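Ticket: Label printer at bench 2 drops jobs after the first page
Product: Trilex print service
Site: Moura building, sample intake
Priority: Medium
Status: Closed
Opened: 30/11/2024

Original report

The label printer at intake bench 2 prints the first label of a batch and then stops. The queue on the workstation shows the job as complete. No error on the printer display, green light stays on. Sending the same batch again prints the first label again and nothing else. Single labels are fine. Test page from the printer menu is fine.

The other printer, at bench 1, takes the same batches with no trouble. Both are set up on the same workstation and both go through Trilex. We moved intake to bench 1 for now, but that slows down receiving when two carts come in together.

Already tried before opening this ticket: power cycled the printer, swapped the label roll, ran the media calibration, restarted the workstation, deleted and re-added the printer in the control panel.

Support, first reply

Please send the service log from the workstation and the configuration label from both printers. To print the configuration label, hold the feed button until the light blinks, then let go. Also let us know which label template the batches use and how many labels are in a typical batch.

Requester

Log attached. Configuration labels scanned and attached, bench 1 first. Template is Nundach small tube, the one with the 2D code on the left. A typical batch is 12 labels. We have also seen it with a batch of 2, where the first prints and the second does not.

The log has a line at each failure that reads "session closed by peer, job marked sent." It comes up only for bench 2.

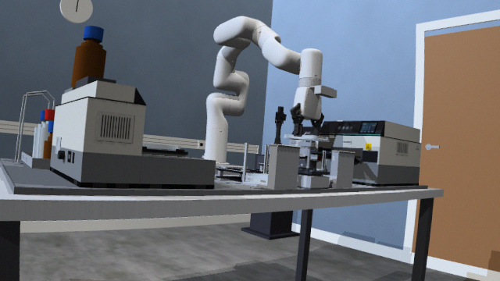
The two configuration labels do not match in a few places. Bench 1 has firmware one version behind bench 2. Bench 1 has its network timeout set to 300 seconds and bench 2 does not list a value at all on that line. Darkness and speed are the same on both.

Support

Thanks, the labels help. A blank timeout line usually means the setting went back to factory default, and on this firmware the default closes the connection after the first complete label format. Trilex sends a batch as one connection with many formats in it. When the printer closes early, the rest of the data has nowhere to go, and the service wrongly counts the job as sent.

Please do the following:

Open the bench 2 printer's web page from the workstation.
Log in and go to Network, then Raw Port.
Set the timeout to 300 and save.
Print a new configuration label and check that the value shows.
Send a batch of 2 and then a full batch.

Leave the firmware alone for now.

Requester

Set to 300 and saved. The page said the change was accepted. The new configuration label shows 300. The batch of 2 printed both. The full batch printed all 12.

Then turned the printer off and on to be sure. After the restart the line is blank again and the batches fail the same way as before. Repeated this one more time with the same result.

Support

The setting is being held in working memory and is not written to storage. On this model the web page has a second save button under System, labeled Store Configuration. It is easy to miss because the first page already says the change is saved. Please set the value again, press Store Configuration, wait for the light to stop blinking, and restart.

If it still comes up blank, check whether the Grernora device manager has a profile assigned to this printer. A profile is applied at every startup and will overwrite whatever is stored locally.

Requester

Store Configuration did not help, blank again after restart.

There is a Grernora profile on the printer. It is called "default wide" and it looks like it was put on in September when the warehouse printers were added. Bench 1 has no profile. The timeout field in "default wide" is empty. I do not have rights to edit profiles, but I can remove a device from one.

Support

Remove bench 2 from the profile, then repeat the steps from the last reply, including Store Configuration. You do not need to ask for edit rights.

Requester

Removed from the profile, set the timeout, stored, restarted. Value is still there after the restart. Restarted again, still there. Sent three full batches in a row and every label printed. Codes scan. Intake is back on both benches.

One question. The label counter on the web page now reads 3000, and it was a different number before. Does that matter?

Support

No. The counter shown there follows the profile and switches to the printer's own total when the profile is removed. It has no effect on printing.

We have logged a separate defect for the Trilex service marking a job as sent when the connection is closed early. It should show an error and keep the remaining labels in the queue. You can follow that one from the linked tickets list.

Resolution

Cause: device profile with an empty timeout value applied at startup.
Fix: printer removed from profile, raw port timeout set to 300 and stored.
Follow-up: warehouse printers on the same profile to be checked under their own ticket.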